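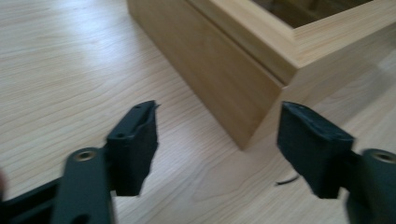

Kitine 200 Series Quay Fender Panels

Product reference 2644
Marine and waterfront division, Lombridge

The Kitine 200 Series is a range of fender panels for commercial quays, fitting-out berths and repair yards. The panels are fixed to the face of the quay wall and take the load of a vessel as it comes alongside, protecting both the hull and the structure behind it. The range is supplied to port authorities, yard operators and civil engineering contractors, either as panels alone or as a complete system with rubber units, chains and anchors.

Each panel consists of a closed steel box faced with low-friction polyethylene pads. The pads are held by recessed studs and may be replaced singly from a work boat or a suspended platform, without taking the panel off the wall. Edges are chamfered on all four sides as standard. A deeper chamfer on the lower edge is available for berths used by vessels with belting, and should be requested at the time of enquiry.

Suitable locations

The 200 Series is intended for sheltered and semi-sheltered water. It has been supplied for solid concrete walls, sheet pile walls with a concrete capping beam, and open piled jetties. Where the existing wall is of masonry, a survey of the fixing points is required before an order can be accepted. The series is not offered for lock entrances or for exposed outer breakwaters, for which customers should refer to the Kitine heavy range.

Standard details

Panel width: 1,600 mm
Panel heights: 2,400 mm, 3,200 mm and 4,000 mm
Facing pads: black as standard; yellow or blue to order
Pad fixings: stainless steel
Chains: galvanised, with shackles and one spare link per set
Coating: two-part epoxy, marine grade, applied at the Lombridge works
Anchors: cast-in for new walls, resin-bonded for existing walls

Berthing energy and reaction figures depend on the rubber unit selected and are given in the design tables, which are issued with each quotation. They should not be taken from earlier editions of the catalogue.

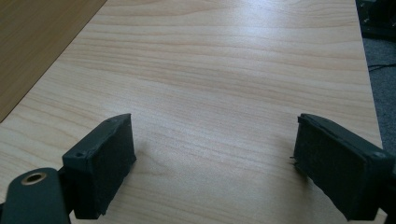

Customers replacing panels from the former 180 Series should note that the bolt pattern has changed. An adaptor plate, part number 589, allows the new panel to be mounted on existing anchors, provided that these pass a pull test. The plate adds 16 mm to the projection of the fender from the wall, and the chain lengths must be adjusted to suit. Adaptor plates are sold in pairs.

Design assistance

The design office will prepare a fender layout on receipt of the following information: the size and type of vessels using the berth, the tidal range, the level of the quay deck, and a section through the wall. Drawings of the original construction are of great help where they survive. For yards preparing a lease area for a new tenant or a new building contract, the office can also comment on the spacing of fenders where the final vessel dimensions have not yet been fixed. Enquiries of this kind should be addressed to Sunita Mbeki, Senior Design Engineer.

Calculations are checked internally before issue. Independent checking can be arranged at the customer's cost and will extend the programme.

Delivery and installation

Panels are delivered by road to the yard gate or, by arrangement, by barge from the Illham depot. The customer is responsible for unloading and for a level area on which to store the panels face up on timber bearers — they must not be stood on edge. Lifting eyes are welded to the top of each panel and are rated for the panel alone, without chains or rubber units attached.

Installation may be carried out by the customer's own contractor. A site engineer can attend for the first fixing, and Saturday attendance is available where the berth cannot be released during the working week.

Inspection and spare parts

A visual inspection is recommended every six months, and after any heavy contact. Pads should be changed when worn to the depth of the moulded wear mark. Spare pads, studs, shackles and chain are held at Illham. The stock list is revised each May, and parts for the 180 Series will remain on it for as long as supplies last.

Inspection record sheets are supplied with every order. Additional copies, and the maintenance manual in full, may be obtained from Pauline Kershaw in Customer Records on quoting the serial number stamped on the upper left corner of the panel.

Related products

Kitine heavy range
Chou cylindrical fenders
Chou quay ladders and grab chains
Adaptor plates and anchor sets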